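Owner Relations Interview: Jolán Szalai, Head of Workshop, Zelenák Motorcycle Restoration

Zelenák has restored motorcycles at its Arport premises for 21 years. In advance of the spring intake, which opens in March, Jolán Szalai spoke with Cyprian Witkowska of the member newsletter on the workshop's revised terms for carburetor and fuel system work.

Ms. Szalai began with the change that will affect most owners. Fuel system work will now be quoted separately from the engine. "For many years we gave one price for everything between the tank and the exhaust," she said. "Owners found it hard to see what they were paying for, and our own estimators found it hard to explain."

Under the new terms, an owner pays a deposit of $100 when the machine is booked in. The carburetors are then removed, stripped and inspected, and a written report is sent before any parts are ordered. The deposit is credited against the final invoice.

Asked what the inspection most often finds, Ms. Szalai named blocked pilot jets and worn throttle shafts. "A machine that has stood for several winters with fuel in the bowls will nearly always need its jets cleaned. The shafts are a different matter. Wear there lets in air, and the engine will not idle properly however carefully it is adjusted."

The workshop does not polish carburetor bodies unless the owner requests it in writing. Ms. Szalai said the original finish has value to later buyers and cannot be put back.

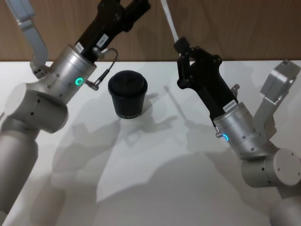
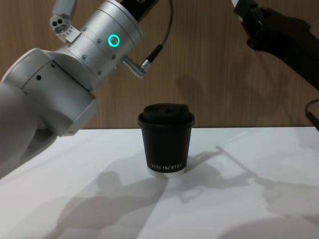
On the question of tanks, she was more cautious. Zelenák will continue to remove rust and repair seams, but it will no longer apply sealant to a tank that has been lined before. "We have had 2 tanks returned to us with the new lining lifting off the old one. I would prefer to decline the work."

Owners will be asked to run the machine for 500 miles after collection and then return it for a check of the float heights and idle mixture. There is no charge for this visit. Mr. Witkowska asked whether the distance could be reduced for owners who ride only to shows. Ms. Szalai replied that it could not, although the workshop places no time limit on completing it.

Replacement gaskets and float needles will be supplied by Kavar, as at present. Owners who wish to provide their own parts may do so, provided that the parts arrive with the machine and are listed on the booking form.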